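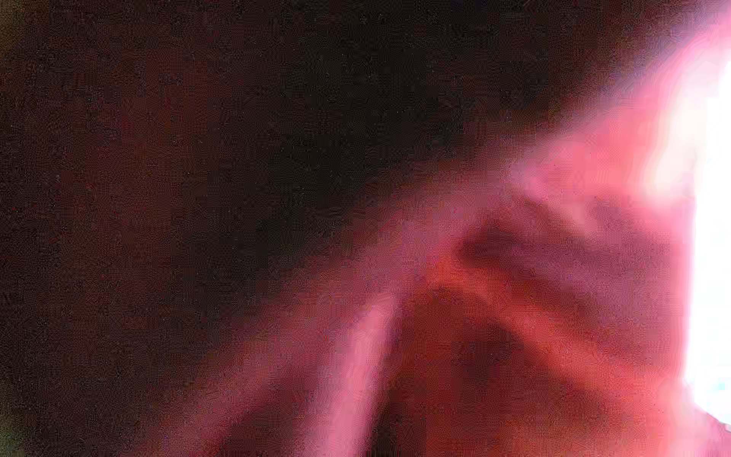 Laundry sorting is the work of dividing a household's clothes and linen into groups, either before washing (by colour, fabric and dirt) or afterwards (by owner, by type or by the drawer things go back to). It is one of the oldest parts of housekeeping, and one of the most satisfying too – a great muddle of cloth goes in at one end and tidy stacks come out at the other. The mixed pile that comes before it is called a heap, a tumble or, in some families, simply "the wash".

Names

Local words for the heap are a delight. In the Stutlow district the unsorted pile is a "ruckle", and to sort it is to "draw the ruckle", after the habit of pulling one piece at a time from the top. Older speakers in Umunard keep the word for clean clothes only, and call the dirty pile a "sop". Mansa Dramani collected 124 such words for her household glossary The Washday Word Book, a wonderfully browsable thing in which nearly every entry comes with a saying, a rhyme or a grumble.

Sorting before the wash

The usual first division is by colour. Whites are kept on their own, pale shades such as lavender and light pink make a second group, and strong or dark colours make a third. Reds and maroons are treated with the most care, as new red cloth may give up some of its dye in the first few washes and turn a white vest pink. Many people wash a new maroon garment alone two or three times before letting it join the darks.

The second division is by fabric. Smooth knits, woven cotton, wool and towelling all behave differently in water, and heavy pieces can rub light ones. Printed tops are turned inside out to spare the print. Pockets are emptied, zips closed and sleeves pulled straight.

A floor is a perfectly good place for the job, and plenty of households prefer it to a bed or table, as there is room to spread the piles out. Maroon, pink, teal-blue, lavender and white cloth heaped together will separate into three wash loads in very little time.
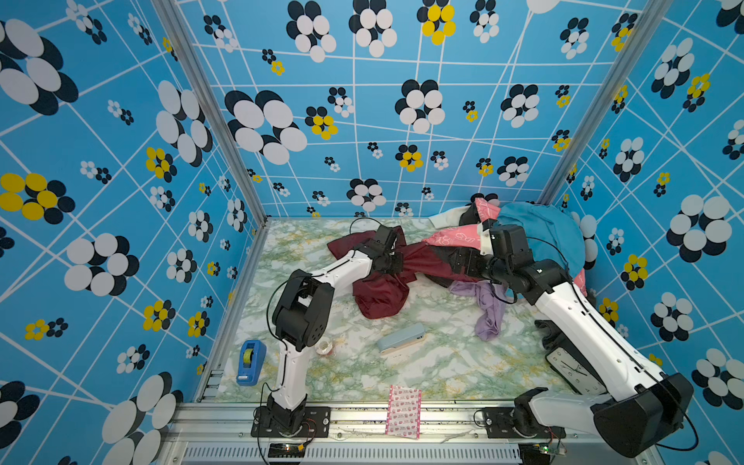 Sorting after the wash

Clean laundry is sorted a second time, and here habits differ splendidly. The two main methods were named by Adom Ankrah in his short study A Basket of Forty Ways.

Top-down sorting takes whatever lies uppermost, folds it and places it on the right stack. It needs no planning, but many stacks are open at once.

Picking goes through the heap for one kind of thing at a time – all the towels, then all the shirts, then the socks. Large pieces come out first and the heap shrinks very quickly, a real encouragement on a big washday.

Ankrah kept a diary of his own family's laundry through one February and logged 459 separate pieces, socks being counted singly. He found picking the quicker method for large washes and top-down the pleasanter one for small loads. His closing chapter on odd socks is a joy and deserves to be far better known.

Reading a heap

Practised sorters seldom need to hold a garment up to know what it is. A long stitched seam, a hem, a rolled edge or a corner of print is often enough, and the feel of the cloth does the rest. Knitted cloth bunches into deep, rounded folds, while crisp woven cotton tends to make sharper creases. Tugging at a buried sleeve usually drags its neighbours along with it, so the common advice is to find the edge of the topmost piece and lift from there.

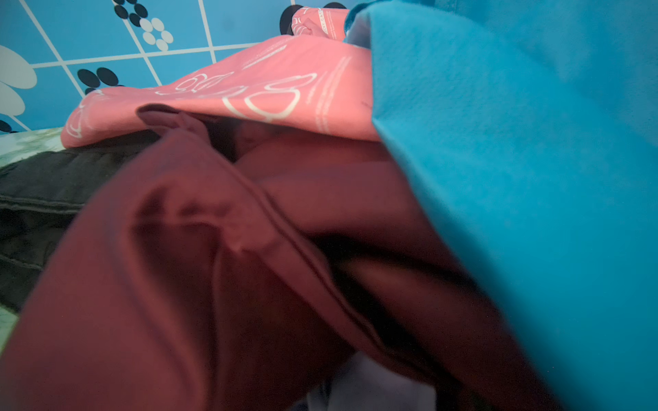

A salmon-pink printed garment lying over maroon knit fabric with a stitched seam.

Customs and pastimes

Sorting has long been shared work, and children often learn their colours from it. In the card game Dolta, players race to clear a shuffled "heap" of 40 garment cards into matching stacks, and a red card laid on a white stack spoils the lot. The Abubakari household museum holds a lively sorting contest each year using 1,653 donated pieces of clothing, all of them washed and given away afterwards.

See also

Clothes line
Folding
Laundry basket
Odd sock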